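Search this site Go Advanced search
Print this article | E-mail this article | Share (6)

Automation at the Dramton works canteen

The automation of the Dramton works canteen is a workplace program in which part of the kitchen and tableware work at a factory canteen has been passed to two-armed robot stations. It was carried out at the Dramton plant in Udusham, a maker of door and window fittings, with equipment and engineering support from the firm Virk. The program is mainly of interest for its effects on the canteen staff, whose duties, hours and pay grades were rewritten while the stations were being introduced.

Background

The Udusham plant has run its own canteen since the opening of its second production hall. The canteen serves a hot meal on each shift, including the night shift, and for most of its history it was staffed by a single team of cooks, servers and dish handlers. Work was divided by custom. New employees started at the dish return, moved to the counter after a year or so, and reached the kitchen if a place opened.

By the time automation was first discussed, the dish return had become the hardest post to fill. The work was repetitive, the lifting was heavy, and the night shift was often covered by cooks working past the end of their own hours. Plant management first asked for bids on a conveyor system. The bids were turned down on the grounds that a conveyor would have required rebuilding the rear wall of the kitchen, and the company turned to Virk, which at that time supplied packing equipment to the main production halls.

Introduction of the stations

The first station was set up in a side room next to the kitchen in August and remained there for a trial period. Its work was limited to handling plates, mugs and small kitchen items at a table. Canteen employees were assigned to it in turns, two hours at a time, to guide the arms through each task and to correct them when a grip failed. Virk's engineers were present for the early part of the trial and afterward were available by telephone.

During the trial the employees kept a paper log. It holds 2,354 entries, each one a stop or a correction, with a short note in the handwriting of the person on duty. The log was later used by both sides in talks over job grades. Management cited it to show that stops had become less frequent, and the employees cited it to show how much skilled attention the station still required.

A table in the canteen setting differs in several ways from the fixed work cells used in the production halls. Objects on it vary in shape and finish, and they are not always put back in the same place. A woven basket, a ceramic mug hanging from a peg and a flat plate each call for a different approach. Food adds a further difficulty, as an ear of corn has no standard size and an uneven surface.

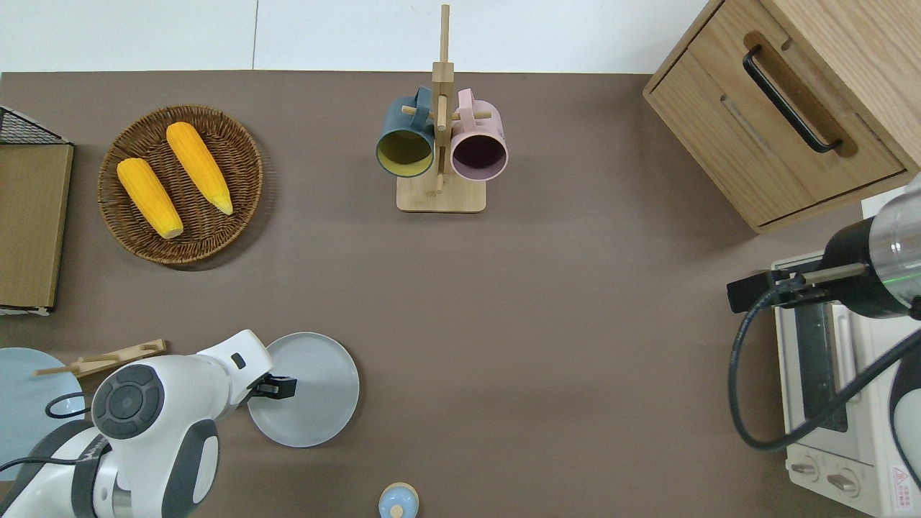

Tsion Gebreyes recalled that the first weeks felt like training a new coworker who never asked a question, and that the tiring part was the watching. At the dish return, Gebreyes said, a person could talk all evening and the hands would carry on by themselves. At the station the hands rested and the head did not, and after two hours of it she wanted to wash a stack of pots just to stop thinking.

Remarks of this kind appear often in the accounts collected from the staff. They led to the first formal change in the program, a limit on the length of time any one person could spend supervising a station without a break. The limit was later written into the shift plan for the whole canteen.

Changes to jobs and hours

No canteen employee was dismissed as a direct result of the program. Two positions at the dish return were left unfilled when the people holding them retired, and the remaining posts there were merged with a new grade called station attendant. The attendant sets out the table at the start of a shift, watches the arms at work, clears faults and cleans the grippers at the end. The grade is paid above the old dish return rate and slightly below that of an assistant cook.

The change was not welcomed by all. Counter servers objected that the new grade placed recent hires above people with longer service, and the plan was amended so that servers could apply for attendant shifts before outside candidates were considered. Several did so. Others preferred to remain at the counter, where contact with the production workers was seen as the better part of the job.

Night work changed the most. Cooks were no longer asked to stay on for dish duty, and their overtime fell. For some households this meant a real loss of income, a point raised by the cooks' representatives during the wage talks. The company agreed to a fixed supplement for cooks who had regularly worked the extra hours, payable for a limited term. The term has been extended once.

Training

Training for the attendant grade is given at the plant and at Virk's workshop in Kirnevholm. The plant portion covers safe distances, the stop button, cleaning and the keeping of the log. The Kirnevholm portion deals with guiding the arms and with simple repairs, among them the replacement of gripper pads and the checking of cables. Employees are paid their normal wage for the travel time, which was not the case for the first group.

Older staff members were at first underrepresented among the trainees. The course material had been translated from Virk's manuals for packing equipment and assumed a knowledge of terms used in the production halls. A shorter version in everyday language was prepared by the canteen's own attendants and has replaced the original for all new trainees. It is stapled, runs to a few pages, and hangs on a hook by the door of the side room.

Effects on the work of the kitchen

The stations are slower than a practiced person at nearly every task they perform. Their value to the plant lies in the hours between meals, when the work can be spread out and one attendant can look after it while preparing for the next service. At peak times the arms are normally stopped and the table is worked by hand.

Cooks have reported that the arrangement of the kitchen is now stricter than before. Items intended for a station must be set down within reach of the arms, and habits such as leaving a cup at the edge of the table have been discouraged. Noise in the side room is low compared with the dish return, though attendants have asked for better lighting and for a second stool - the stool was supplied, and the lighting request is still open.

Reception

The program has been discussed within the fittings trade as a case of automation outside the production line. Supporters point to the absence of dismissals and to the attendant grade, which gave dish return workers a route to higher pay. Critics have noted that the unfilled positions were entry-level jobs, and that fewer people from Udusham now begin their working lives in the canteen. The plant has not published figures on either point.

A proposal to place a station at the serving counter was put forward by Virk and declined by the company after a staff meeting. Its use in the bakery section remains under review.

See also: Works canteen; Job grading; Shift work; Dramton

Print this article | E-mail this article | Comments (2)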